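Kitchen station check, Wiratham, room 14
Inspector: Jae-hoon Sun. Aug 29, 2025

1. Toaster oven. Cord and plug: pass. Crumb tray: clean at next service.
2. Dish rack, wood. Slots checked for splinters: pass. Plates to stand upright, one per slot.
3. Mug tree. Pegs tight, base level: pass. Limit is one mug per peg.

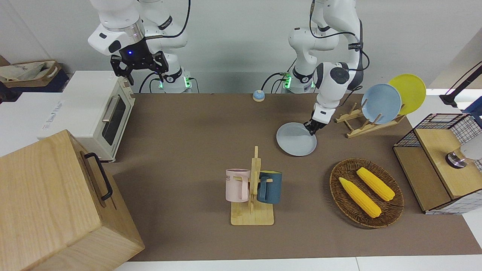

4. Wire-mesh cabinet. Door and shelf fixings: pass. Load limit 9 kg - label missing, reorder.
5. Tabletop mat. Lies flat, no lifted corners: pass.
6. Plates and mugs. Rims checked by hand for chips: pass. Discard any chipped item.
7. Basket. Loose strand trimmed in February, no further action.

Open item: 4. Assigned to Zuweira Osei.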